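Flumcombe Linen Service – Frequently Asked Questions

Kitchen and table textiles
Last revised 21 August 2017

Which items does this page cover?
Dish towels, napkins and small tablecloths in woven cotton or cotton-linen blends, including all checks and ginghams. Terry towels and bedding have their own page.

How are the cloths supplied?
Flat, folded in quarters, in bundles of 34. One bundle is the minimum order. Mixed patterns within a bundle are possible for Brollport checks only.

What do the pattern names mean?
Brollport is an even check, with light and dark squares of the same size. Mazurek has a wider white ground with thin crossing lines. Both come in gray, navy and brick red. The pattern is woven in, so the two faces are interchangeable when folding.

What is the correct washing temperature?
Wash at 140 °F with a standard detergent. Do not use chlorine bleach on colored checks. White squares will gray slightly if washed with dark items.

How much will a new cloth shrink?
Up to 7 percent in length over the first two washes, less in width. Sizes on the order form are before washing.

My cloths come out of the machine twisted. Is this a fault?
No. Long, narrow items wind around each other when the drum is overfilled. Reduce the load by a third, then shake each cloth out before drying. A cloth dried in a twist holds its creases and will not fold square. 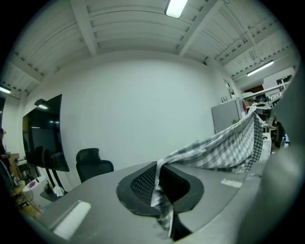
Folding starts from the corners. Take two neighboring corners of the short side, lift until the fabric hangs free, and let the weight pull it straight. Then bring the corners together. With a checked cloth, use the lines as a guide: if the rows meet at the edge, the fold is true. If they drift by more than one square, open the cloth and start again.

Do the cloths need ironing?
Not for kitchen use. For table use, iron while slightly damp, along the lines of the check – ironing on the diagonal stretches the weave.

How should they be stored?
On an open shelf, folded edge outward. Stacks higher than 12 inches tend to lean. Put clean cloths at the bottom and take from the top only if you do not mind uneven wear; otherwise reverse this.

When should a cloth be retired?
When the hem has opened or the fabric is thin enough to show light through it. Retired cloths are accepted back as rags in any quantity.

Who do I contact about a short or damaged bundle?
Orders: Wiesława Sobczak. Returns and rags: Roman Tokarz. Give the bundle number from the paper band.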